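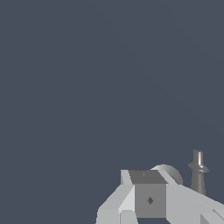 Visit to the Druka enrollment center, Monday

The Druka center processes pension enrollment for informal workers in the Allen and Venter districts. It opened in October and has 12 counters. Visitors were admitted at 9:15 a.m. and shown the intake line by Sipho Kekana, the shift supervisor.

Intake

Applicants present an identity card and a bank passbook. The clerk keys both numbers into Ralach, the enrollment software, which checks the date of birth against the age limits before any other field opens. A mismatch in the spelling of a name sends the file to counter 2, where it is corrected against the identity card. On the day before our visit the center closed 188 files. Its rated capacity is 1,200 a week.

Contributions are set by age at entry and debited monthly. The first payment is taken in cash at the counter and a receipt is printed with the account number.
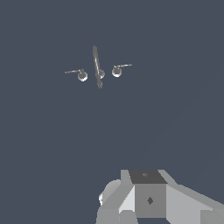
Status checks

Members can check status at a terminal near the exit using the account number and a mobile number. A record shows as pending until the bank confirms the debit mandate. Kekana said most pending records are caused by passbooks from merged branches that still carry the old branch code. Those members need a new passbook from the bank before the mandate can be resubmitted.

The terminals close at 4 p.m., an hour before the counters.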